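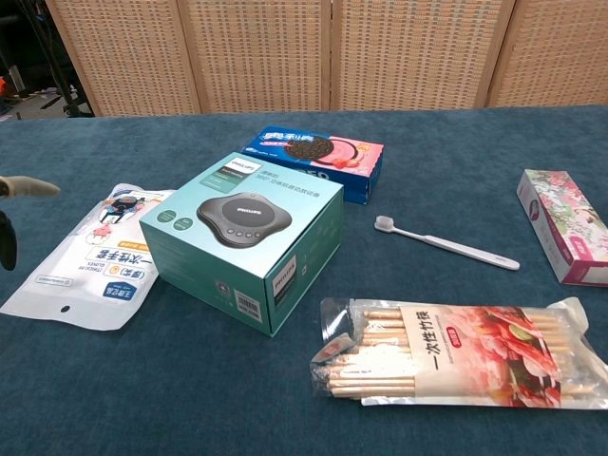

A Philips box, some Oreos and my favourite colour of tablecloth

I have been meaning to write about swap evenings for ages, and after the one we had last week I can't put it off any longer, because I came home so pleased with life that I stayed up until one in the morning rearranging a shelf.

If you have never been to one, the idea is dead simple. Everybody brings things they no longer want, puts them out, and goes home with things somebody else no longer wants. No money, no tokens, no keeping score. Ours started in Roxana's front room with six people and a great many scarves. Last week there were 18 of us and we had to borrow chairs from next door!

I used to be a terrible hoarder of Perfectly Good Things. You know the sort – the present you can't use but feel bad about, the second cheese grater, the jigsaw you finished and will never in your life do again. I had a whole cupboard of them under the stairs. Charity shops are lovely and I still take bags to ours, but something about handing a thing to a person you know makes it so much easier to let go. I gave Fatima my bread tin in August last year and I have eaten bread out of that tin more often since then than I ever did when it was mine.

So, what did I come away with this time? A Baxter teapot, for a start. It's brown and fat, the lid rattles, and it pours beautifully. I had never heard of Baxter but Valentin says his gran had the same one, and that she used it for gravy. I also got 48 buttons in a jam jar (the label on the lid says 48, in very firm handwriting, and I have chosen to believe it), a paperback about lighthouses, and a small fern which I am trying very hard not to kill. If anyone has fern advice, please put it in the comments. It lives in the bathroom at the moment and looks a bit sorry for itself in the mornings.

What I took along: two cushions, a cake stand, a board game called Rokitura that needs at least five players and an entire free weekend, and the blue coat. Those of you who have been reading for a while will remember the blue coat. It never fitted me across the shoulders and I wore it for three winters anyway out of pure stubbornness. Yetunde put it on and it looked as if it had been made for her. I nearly asked for it back!

The game went to Somtochukwu, who has already sent me a message asking whether the rules are missing a page. They might be. We always made that bit up.

A few people have asked how we run it, so I'll put down what works for us, although I'm sure there are a hundred other ways. We start at half past six and spend the first bit just eating and looking. No touching until everyone has arrived – that was Roxana's rule from the beginning and it saves a lot of bad feeling. Then we go round in order, one thing each, and the order comes out of a hat. After the third round it's a free-for-all. Anything left at the end goes home with the person who brought it, which stops people turning up with broken toasters. Clothes go on a rail if we have one and over the banisters if we don't.

Food matters more than you'd think. Hungry people get grabby. Fatima made her little onion tarts again, 60 of them, and there was not one left by eight o'clock. I took a lemon cake that had sunk in the middle, so I filled the dip with cream and called it a pudding. It all went too, so I shall be doing it on purpose from now on.

The best swap of the night wasn't mine at all. Valentin had brought a box of old sheet music he'd found in a house clearance at Brullau, most of it a bit foxed and curly, and he was sure no one would want it. Yetunde has just started piano lessons again after thirty years away from it. She sat on the bottom stair with the whole pile on her knees and we hardly got a word out of her for the rest of the evening, apart from the odd bit of humming. She has promised to play us something at the next one. Roxana's piano hasn't been tuned since she moved in, but I don't suppose any of us will mind.

The next swap is at mine, so I have a cupboard to empty and a hallway to paint before then. I've bought a tin of yellow and have already changed my mind about it twice. Pictures when it's done, if it's fit to be seen.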